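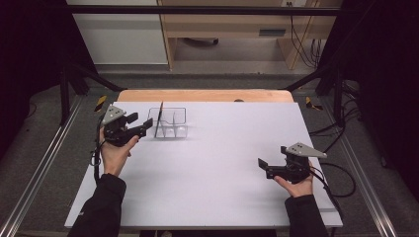
투명 정리함 갤러리 — 책상 위의 작은 칸들

안녕하세요. 저는 수라쳇 스리웡(Surachet Sriwong)입니다. Wultville에서 작은 문구 가게를 하고 있고, 한국 손님을 위하여 이 페이지를 한국어로 씁니다. 저의 한국어는 아직 공부하는 중입니다. 어색한 문장이 있으면 너그럽게 읽어 주시기를 부탁드립니다.

이번 갤러리의 주제는 책상용 투명 정리함입니다. 저희 가게에서는 이 종류를 Puris라는 이름으로 부릅니다. 작년 5월에 처음 선반에 놓았을 때는 손님이 별로 관심을 주지 않았습니다. 색이 없어서 멀리서는 잘 보이지 않았기 때문이라고 생각합니다. 그런데 펜을 몇 개 꽂아서 계산대 옆에 두었더니, 그때부터 "이것은 파는 물건입니까?" 하고 묻는 분이 많아졌습니다.

저는 원래 나무로 된 연필통을 좋아했습니다. 나무는 따뜻하고 오래 쓰면 색이 깊어집니다. 하지만 나무 연필통은 안이 보이지 않습니다. 저는 지우개를 바닥에 떨어뜨려 놓고 한 달 동안 찾은 적이 있습니다. 투명한 것은 그런 걱정이 없습니다. 밑에 무엇이 있는지 옆에서 바로 볼 수 있습니다.

칸에 대하여 조금 말씀드리겠습니다. 칸이 너무 많으면 물건을 어디에 두었는지 다시 생각해야 합니다. 칸이 하나만 있으면 모두 섞입니다. 저의 경우에는 넓은 칸에 펜과 자를 넣고, 좁은 칸에는 얇은 것만 넣습니다. 예를 들면 샤프심 통, 작은 칼, 책갈피 같은 것입니다. 나머지 칸은 메모지와 집게의 자리입니다. 물론 이것은 저의 습관이고, 손님마다 다를 것입니다.

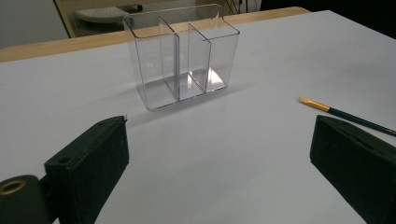

흰 상판 위의 투명 아크릴 정리함. 얇은 벽으로 나눈 세 칸, 왼쪽 칸이 제일 넓습니다.

투명한 물건은 빛을 많이 받습니다. 흰 책상에 놓으면 테두리만 선처럼 밝게 보이고, 몸통은 거의 사라진 것 같습니다. 저는 이 점을 아주 좋아합니다. 어두운 색의 책상에 놓으면 느낌이 또 다릅니다. 그때는 먼지가 조금 더 눈에 띄니까 자주 닦아 주셔야 합니다.

닦는 방법도 자주 물어보십니다. 저는 미지근한 물에 주방 세제를 한 방울 넣고, 부드러운 천으로 닦습니다. 거친 수세미는 사용하지 마십시오. 작은 흠집이 생기면 다시 맑게 되지 않습니다. 알코올도 권하지 않습니다. 아크릴에는 좋지 않다고 들었고, 저도 한 개를 그렇게 해서 뿌옇게 만들었습니다. 그 정리함은 지금 저희 집 부엌에서 나무젓가락을 담고 있습니다. 구석에 남은 물기는 면봉으로 닦으면 편합니다. 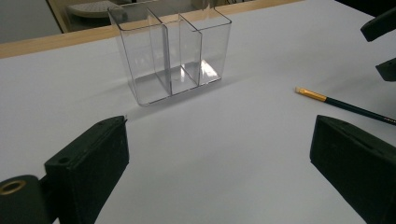
자리를 정하는 것도 중요합니다. 오른손을 쓰는 분은 보통 오른쪽 앞에 두고 싶어 하십니다. 그런데 그곳은 마우스와 팔이 움직이는 자리라서 저는 조금 뒤쪽을 추천합니다. 책상의 먼 쪽 끝에서 손바닥 하나만큼 앞이면 꺼내기도 좋고 넘어뜨리는 일도 적습니다. 창문 가까이는 예쁘지만, 여름 햇빛이 강한 방에서는 피하는 것이 좋겠습니다.

함께 쓰기 좋은 물건으로는 Fadum 메모지와 Kotian 연필이 있습니다. Fadum 메모지는 한 묶음에 100장이고, 종이가 조금 두꺼워서 칸 안에서 휘지 않고 잘 서 있습니다. 가격은 2000원입니다. Kotian 연필은 2자루에 3000원입니다. 연필로는 조금 비싸다고 하시는 분도 계시지만, 심이 부드러워서 한글을 쓸 때 손이 편합니다. 저도 매일 저녁 이 연필로 받아쓰기 연습을 합니다.

다음 갤러리에서는 서랍 안에 넣는 낮은 정리함을 올릴 예정입니다. 보고 싶은 색이나 크기가 있으시면 방명록에 적어 주십시오. 답장은 제가 직접 쓰기 때문에 며칠 걸릴 수 있습니다.

2018년 1월 25일 목요일
수라쳇 드림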